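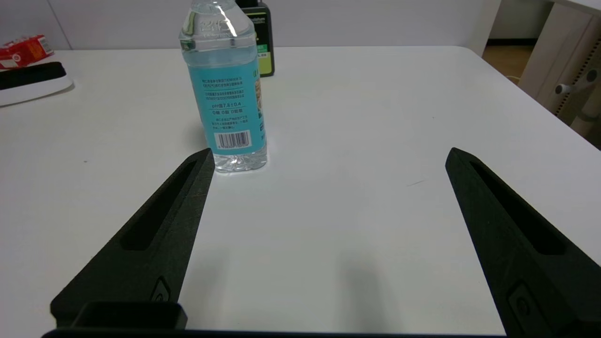
Prundton water supply: report to Hannelore Wendt
1 min read

Bottled water is now set out in four of the nine meeting rooms, 48 bottles to a room. The Gevley store is down to 30 cases. Tables at Royer still need wiping before restocking. The other five rooms follow in July, once the shelving is paid for.

Comments (2)
Can Idus get a case too?
Second floor is out again.

Contact | © 2023 Prundton | Back to top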